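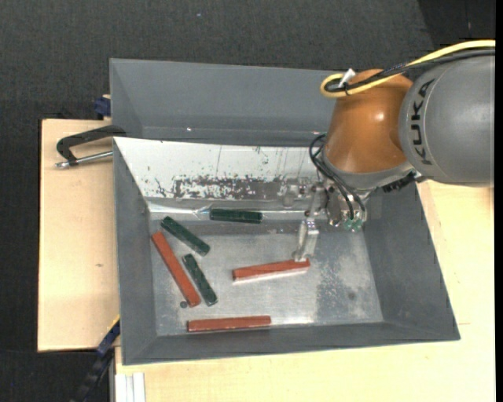
Red and green in the gray bin, three bars of each.

Hi, and welcome to the bars page! I've been meaning to put this up since March, and Mayuree Ongart kept asking me where it was, so here we go. It's about the narrow colored bars we use for the sorting work at Saengthong (the long thin ones, not the chunky blocks everybody remembers from the open house). Click around, save whatever you like, and if you want a bigger copy just write to me.

Some notes to go with the picture, in no special order:

The red. It's a dull brick red and I love it. Jirayu wanted something brighter, closer to a fire truck, and we went back and forth over paint chips for an entire lunch. I won! Look at the bar in the middle, with that lighter streak along the top and the pale reflection under it. You don't get that with fire truck red.

The green. Dark, and a little moody next to the brick. Buppha Khunthong picked this one and got it right on the first try, which still annoys me.

The bin. Gray, rectangular, plain as can be. We tried a few others before settling on it and I was rooting for a deeper one, but this is the one everybody reaches for now. I like seeing the bars lying every which way on the bottom, with that one red bar on the left on a steep slant.

The orange. OK, the KUKA arm gets a mention too, mostly for its color. Glossy orange over brick red and dark green shouldn't work, and I think it looks great. The yellow cable looping over the top is a nice extra.

The full set. We have 60 bars altogether, kept in 4 trays on the shelf by the door. Please put them back by color when you're done (Prasetyo, I'm looking at you).

Next up on this site: the labels Thanakorn has been drawing for the trays. He's done the red ones and says the green ones are coming.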